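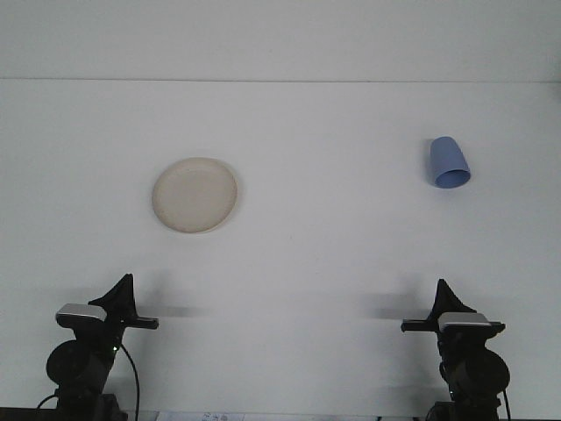

Chapter 6
Clay Bodies, Glazes and Firing

What you will learn in this chapter

How clay forms and where it is dug
The difference between earthenware, stoneware and porcelain
What happens to clay as it dries and is heated
How a glaze bonds to the ware beneath it
Why some pots crack, warp or leak

Key terms: clay body, plasticity, leather-hard, bone-dry, bisque, glaze, flux, vitrification, porosity, grog

Introduction

Most people handle fired clay every day. They eat from it, drink from it, wash their hands over it and walk on it in the form of floor tile. Chapter 5 dealt with forming methods: pinching, coiling, slab work, throwing and press molding. This chapter turns to the material and to the heat that makes it permanent. You will need both when you begin the plate and bowl project at the end of the unit.

A soft lump of clay can be pressed into almost any shape, and if it is left alone it will hold that shape as it dries. Dried clay is still clay. Put it in a bucket of water and it will slump back into mud. Once it has been heated past red heat this is no longer true. The minerals have changed, and no amount of soaking will bring back the soft material you started with.

6.1 Where clay comes from

Clay begins as rock. Feldspar, a common mineral in granite, is slowly broken down by water and weak natural acids. The particles left behind are very small and flat. When they are wet, thin films of water let them slide past one another, and this gives clay its plasticity, the ability to be bent or pressed without breaking.

Geologists sort clay deposits into two groups. Primary clays are found where the parent rock broke down. They tend to be white, fairly pure and coarse, and they are less plastic than other clays. Kaolin is the best known. Secondary clays have been carried away by streams, ice or wind and laid down somewhere else. Along the way the particles are ground finer and pick up iron, plant matter and other minerals. These clays are more plastic, and iron gives many of them a red, brown or buff color after firing.

The two pits used as case studies in this unit show the contrast. The Ulldale pit is a primary deposit on a hillside, worked for white kaolin. The Hosura pit lies on an old river plain and yields a sticky gray clay that fires to a warm orange. Ulldale clay is hard to throw when used alone. Hosura clay throws easily but shrinks a good deal and will warp if it is dried too fast. Potters in both places blend their clay with other materials before using it.

6.2 Clay bodies

A clay body is a mixture prepared for a certain kind of work and a certain firing temperature. It may contain several clays, along with feldspar to help it melt, silica to control how it expands and shrinks, and sometimes grog, which is fired clay that has been crushed. Grog opens up the texture of the body, helps it dry evenly and reduces shrinkage. It also makes the clay rough on the hands, so throwers often choose a body with little or none.

Earthenware is fired at low temperatures and stays porous. An unglazed earthenware pot will let water seep through its walls, which is useful in a flowerpot and a nuisance in a vase. It chips more easily than the other types.

Stoneware is fired higher. The particles partly melt together, and the body becomes dense and strong. Its natural colors run from cream and buff to gray and dark brown. Small specks are common in stoneware tableware and often come from bits of iron in the clay showing at the surface or through the glaze.

Porcelain is made mainly from kaolin, feldspar and silica. Fired to a high temperature, it becomes white and glassy, and thin pieces let light through. It is less plastic than stoneware and shows every mistake in forming.

6.3 Drying

Clay that is ready to throw contains a large amount of water. As this evaporates, the particles move closer together and the piece shrinks. At the leather-hard stage it is stiff enough to lift and trim but still damp. When no more water will leave it at room temperature, it is called bone-dry. Bone-dry ware is fragile and should be picked up with both hands, never by the rim.

Flat pieces need the most care. The edge of a plate dries before the center and shrinks first, pulling the rim upward or splitting it. Cover the rim with a strip of plastic, leave the center open, and turn the plate over once it is firm enough to support its own weight.

Studio task

Roll a test bar of the class clay and mark a line on it 30 centimeters long. Measure the line again when the bar is bone-dry and once more after the bisque firing. Record both lengths in your notebook and keep the bar for use in Section 6.5.

Section 6.4 follows the ware into the kiln, beginning with the slow early heating that drives off the last of the water.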